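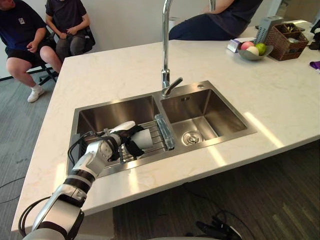 Figure 3. Cup held sideways above the dish rack, with three people seated at the counter.

4.2 Working rules for shared counters

The Voicu rules began as a single sheet taped inside a cabinet door at Flulholm, and most of them still read that way. We give them here in the form used for the Stellar trials, with the wording cleaned up and the threats removed.

Rule 1 covers seating. A person may sit at the counter while the arms are powered only if their chair is outside the reach line and one named operator has a hand on the stop button. "Named" means written on the run sheet before the arms move. In early runs the operator was understood by everyone to be somebody else. A seated person also counts as a person, a point we had thought too plain to write down until we read the first draft of our own risk form, which listed "standing persons" and then went on to the next heading. Chairs with wheels are treated as if they were already in the worst place they could roll to.

Rule 2 covers the held object. While a hand holds a cup, its path is planned for the hand and the cup together, with the cup at its widest. This matters most near a rack or a faucet, where a cup on its side takes up room that the planner otherwise believes is free. Cups are run dry. A site that wishes to run them full must file a separate plan, and no site has yet wished to do so after seeing the form.

Rule 3 covers cables. Any cable on the floor is walked by the operator before each session, from one end to the other, and the walk is signed for. We tried a checkbox first – it was always checked.

Rule 4 covers the second arm. Two-arm systems invite people to watch the hand that is doing something, and our incident notes suggest that the other hand is well aware of this. An idle hand must be either parked or declared. A parked hand is folded inside the reach line with its motors held. A declared hand is open, may move at any time, and is treated exactly like the working one. There is no third state. Operators asked for one called "resting," and we asked them to define it, and the matter was dropped.

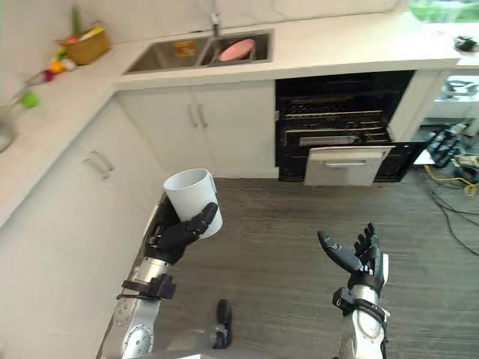 Yao-tsung Hsiao, on reading a draft of this section, objected that Rule 4 asks too much of the operator and too little of the machine: if the controller knows which hand is declared, it should say so out loud, and no person should have to remember it at the end of a long session. We agree in part. A spoken notice was added at the Idow site in May, and it works well for the first hour. After that, people answer it without looking up.

We logged 828 runs under the four rules. The stop button was pressed in 94 of them. Of those stops, 69 were later judged by two readers to have been unneeded, and we wish to be clear that we consider this a good result. An operator who is scolded for an unneeded stop will make fewer of the needed kind, so under the Voicu rules no reason is asked for at the time. Reasons are written down after the session, in the operator's own words. Several of these words were removed before analysis.

Rule 3 was the most often broken, with 275 runs missing a signed cable walk. Most of these came from sessions that restarted after a short break, when the operator felt that the cables could hardly have gone anywhere. The current text says "before each session and after each break of any length." Section 4.3 takes up what counts as a break.

14 shares | 2 comments
Last updated: September 14, 2019
Contact | Copyright 2019 Flulholm | Back to top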